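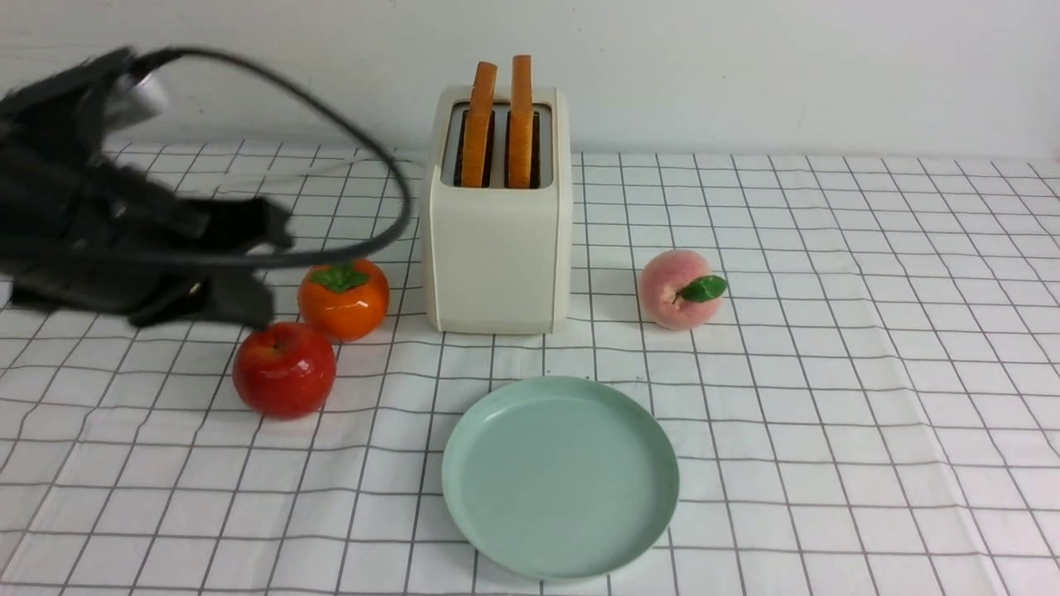
Vurament Releases Cerness 5 Planning Software for Tabletop Manipulation

PONDUNDALE, 30 August 2025

Vurament today announced the general release of Cerness 5, the latest version of its motion planning and perception software for robotic arms. The release follows a preview program that opened to selected customers in May.

Cerness 5 introduces a new planner for narrow openings, where a small error in position can bring a gripper into contact with the object it is working in. The planner combines a head camera view with a close view from the wrist and updates the path as the fingers approach. Household tasks such as handling toast were used throughout development, alongside parts trays and shelf bins.
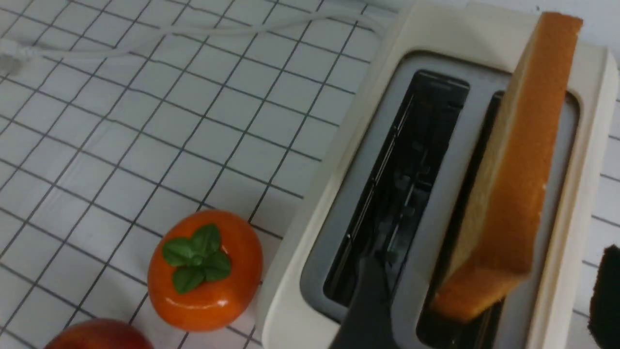 Wrist view: a gripper finger inside the left slot of a two-slot toaster.

The company's internal test suite now contains 2,000 recorded tasks, of which 1,000 are new in this version. Operators can replay any task with both camera views in step and compare the planned path with the one the arm followed.

The release also includes Eglītis, a calibration tool that was previously sold separately. Eglītis supports up to 16 cameras in one work cell and stores its results in the same project file as the planner settings.

Cerness 5 is available immediately to customers with a current support contract. Projects created in the previous version can be opened without conversion. Release notes and installation packages are available through the Vurament customer portal.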